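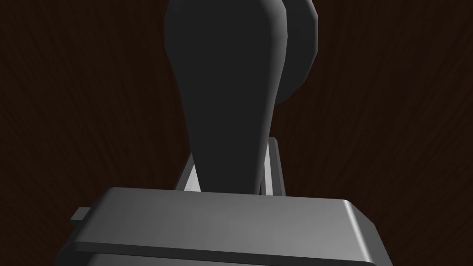
扎劳镇(Zirau)路边停车:搬家那天占的车位到底跟谁申请?有没有人办过

社区互助 > 交通与停车

发帖人:半桶水

急,在线等。

下周搬家,从Jelunen路搬到河对面。楼下全是居民停车位,早上八点以后基本没空位。搬家公司(Prullard)说他们的车比较长,要占两个位,让我自己去办临时占用许可,他们不管。

我上镇政府网站找了一晚上,看到三个东西,名字差不多:临时停车暂停、访客停车证、道路占用许可。点进去互相链接,转一圈又回到首页。打电话,排队半个小时,接电话的人说“看您具体情况”,然后让我发邮件。邮件到现在没回。

想问的:
办哪一个?
提前多少天?网页上一处写4个工作日,另一处写12天,到底哪个算数
牌子是他们来放还是我自己放
如果当天早上还是有车停在那儿怎么办,能拖吗

另外隔壁那条街二月份刚改成收费时段,新牌子和旧牌子现在都挂着,内容还不一样。我怕我这边也是这样,交了钱结果没用。谢谢各位了,有办过的说一声,不用写很长。

阿桂在河边

去年搬过,说下我的经历,可能有变化,你自己再核对一下。

要办的是“临时停车暂停”。访客证不行,访客证只是让你的车能停,不能不让别人停,完全两码事。道路占用许可是给脚手架、垃圾箱、吊车那种用的,贵很多,而且还要交图纸。我一开始就点错了,填到第三页问我施工负责人是谁,才发现不对。

时间按12天准备。4个工作日那个是改期用的,就是你已经批下来了,想换日子,提前4个工作日告诉他们。网页上写得不清楚,我当时也搞混了,差点没赶上。你说下周就搬,那按正常流程肯定来不及了,下面说怎么办。

赶不及的话可以走加急,网上没有入口,要去窗口。窗口在市场后面那栋楼,二楼,门口写的是“税务与登记”,别被骗了,就是那里。带身份证、租房合同或者能证明你住那儿的信、搬家公司的确认单。确认单上一定要有车长!我那次没写,让我回去重开。Prullard的确认单默认不写车长,你现在就打电话让他们补一张,别等到窗口再说。

费用我那时候两个车位一天加起来交了305,加急另算,加多少忘了,收据找不到了。刷卡。现金不收。

牌子是他们来放,一般提前两三天。放好以后你拍张照,把牌子、日期、路边的门牌号都拍进去。真的,一定要拍。我那次头天晚上牌子被人挪到对面去了,早上六点我穿着拖鞋在街上找牌子。 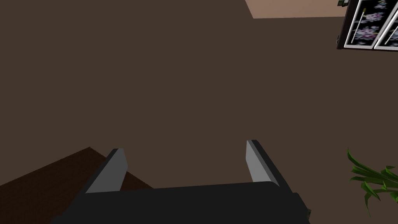 再说当天早上有车怎么办。牌子放到位以后还停在那儿的,算违停,你打停车管理处的电话,号码就在牌子下面那行小字。他们会先查车主,联系得上就叫车主挪,联系不上才拖。我等了一个多小时。搬家公司按小时收费的,这个钱没人赔你。所以最好前一天晚上就用自己家的车先占上,或者借邻居的,两辆车一前一后停好,中间空出来一大段,就跟图里那两根指头张开、当中什么都没夹着那样,卡车来了你们再挪走。注意中间别留太大,留到刚好能停一辆小车的长度就等于白占,会有人塞进来的。还有,自己的车在暂停时间开始之前要开走或者有人在旁边等着,不然罚的是你自己,这个我邻居中过招。

新旧牌子都挂着那个,我不清楚,我们这条街没改。

Mieke Wuyts

楼上大部分对,补充几点,顺便改一个。

我住Valente广场旁边,收费时段改了以后我专门去问过。新牌子上有生效日期,在日期之前按旧的算,到日期了按新的,哪怕旧牌子没摘。我们广场这边的写的是4月5日,星期日,很多人以为周日不查,结果照样有人来贴单子。如果两块牌子都没有日期,或者日期被贴纸盖住了看不清,先拍照再停车,收到罚单可以申诉。申诉有没有用不敢保证,我那张还在等回复。

但是这个跟你搬家没关系。暂停车位是单独的,收不收费时段都一样,交了钱就是你的位,不用再去机器上买票。你担心的“交了钱没用”应该不会发生。

要改的是拍照那条。光拍牌子不够,窗口的人跟我说,最好牌子放好那天就把当时已经停在里面的车也记下来。因为牌子放之前就停在那儿的车不算违停,车主可能出去度假了根本没看到牌子。这种他们一般不罚,但可以帮你挪到附近的位子,要提前说,当天早上说就晚了。

还有加急。我听说现在加急每天名额有限,早上去。不是百分百确定,是在队伍里听前面的人说的。下午去的那个人白跑了一趟。

实在办不下来:问问搬家公司有没有小一点的车,多跑一趟。或者约早上七点之前,你说八点以后没位,那之前应该有上班的人陆续开走,运气好能连着空两个。我朋友就这么搬的,没交一分钱。不推荐,但是能行。

千万别自己拿椅子、纸箱、垃圾桶去占。有人这么干,管理处来了直接收走,还可能罚款,我听过最高2,000的,真假不知道,反正别试。

路过的老陈

打电话没用的,直接去窗口。我上次打了三天。

外省车牌的搬家车要不要另外登记?有人知道吗,我六月也要搬。

半桶水(发帖人)

谢谢谢谢!!刚给Prullard打了电话,确认单果然没写车长,说下午重发给我。明天一早去窗口。@阿桂在河边 二楼那个“税务与登记”我上次路过还以为走错了,原来就是那里……

邮件还是没人回。

@Mieke Wuyts 停在里面的车我今晚下楼记一下。有一辆灰色的好像从过年就没动过,轮胎都瘪了,这种能不能一块儿问问窗口?办完上来说结果。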